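Cut-out letters go up at Sovunthorpe craft room

The Sketine craft room in Sovunthorpe reopened on 30th March with a new tabletop display. Black fabric closes in the table on three sides, and the colored letters on the back drape spell "Fast UMI". Setup took two evenings – most of it spent on the drapes. Almost 980 people used the room last year.

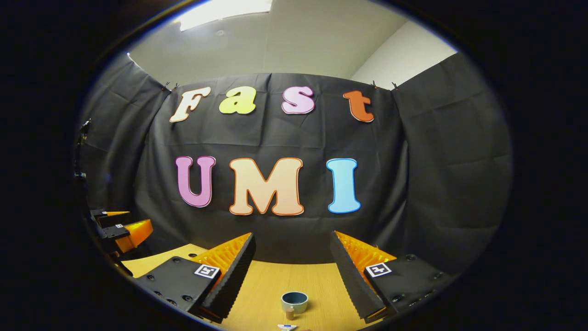
One regular visitor said the rounded letters were easier to read against black than the old ones were on gray.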